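Hall and Street News, November

Quick one this month, flat out getting the hall ready. Sorry to those who emailed and got one line back. Will catch up.

The repaint

Starting with the big job. The main room gets done over the break, finally. Last coat went on before most of us moved here and the damp patch near the kitchen has been coming through since winter. Roof was fixed in August so no point waiting any longer.

Quotes came in from Plovow and Pavlović. Pavlović was dearer but includes the ceiling and filling the cracks, Plovow was walls only and extra for anything over head height. Went with Pavlović. Six days, start to finish, hall shut the whole time. Toilets too. Playgroup is at the church, choir is having a rest.

Colours. Went round and round on this. Shortlist came down to olive with maroon for the end wall, or the plain cream again. Olive and maroon got up, 24 votes to 4 for cream. The rest of you didn't fill in the form so no complaints please. Paint is the washable kind, the Florkon one, low smell. Tester pots are in the kitchen cupboard if you want to try a bit at home next to your curtains, just bring them back.

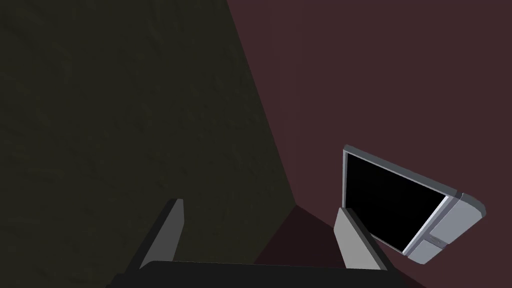 Moving the furniture

Everything has to come off the walls before the painters arrive. Tables folded and stacked in the middle, chairs in the back store, noticeboards down. If you pinned something up and you want it back, take it now. Anything left goes in a box under the stage and then its anyone's guess.

Need people from 4 in the afternoon on the last day before we shut. Wear old shoes. The piano stays where it is and gets a sheet over it, please don't try to shift it, we all remember last time and the tuner's bill that came after.

Bookings open again straight after. Hire rate going up to $30 an hour for outside groups, same as before for locals. Heaters now on a timer so push the button by the door when you come in, it wont stay on by itself.
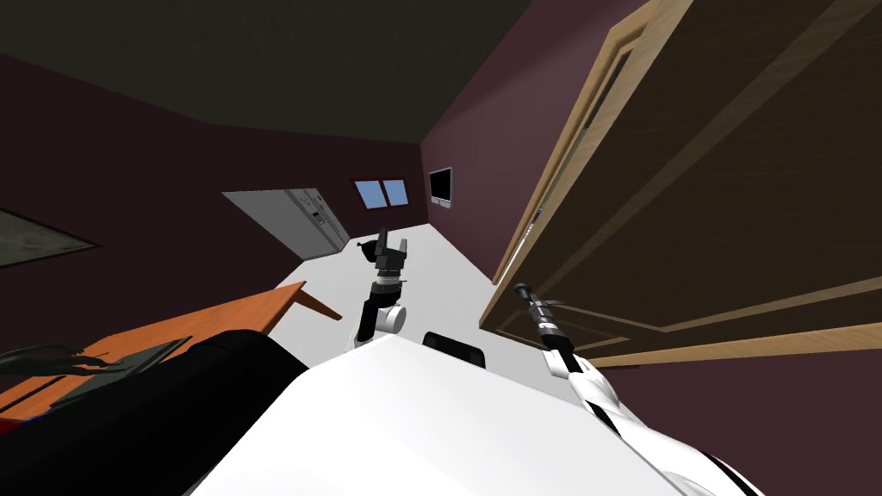 One reader wrote in to ask why locals' parties count as outside hire if the band is from out of town, and said it seemed a bit rough on a family paying for a 60th. Fair point. Going by who signs the form from now on. If you live in the street or the two behind it, local rate, doesn't matter where the band comes from.

Acoustics

Same old problem. Bare floor, hard walls, and when it's full you can't hear the person next to you. Looked at panels from Sasuteck, which go up on hooks and come down again for painting. Not cheap. Might do the back wall first and see if it helps before spending the rest. Heavy curtains would do some of it, and we do have the old stage ones in the loft if somebody can sew. They smell but they'd air out.

Also rubber feet for the chairs. Half of them are missing and the scraping is worse than the echo. Bag of them on order.

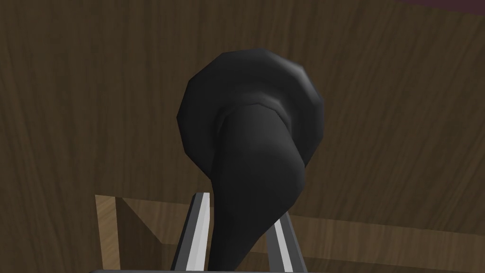
A choir member reckons the echo is the best thing about the place and begs us to leave the stage end alone, as the sopranos will sulk otherwise. Noted. Back wall only, for now.

Keys

Old keys stop working once the new lock goes on. Swap yours at the kitchen hatch, any morning before ten. Bring the old one with you or there's a charge.

Next issue after the break. Bits and pieces to the usual email.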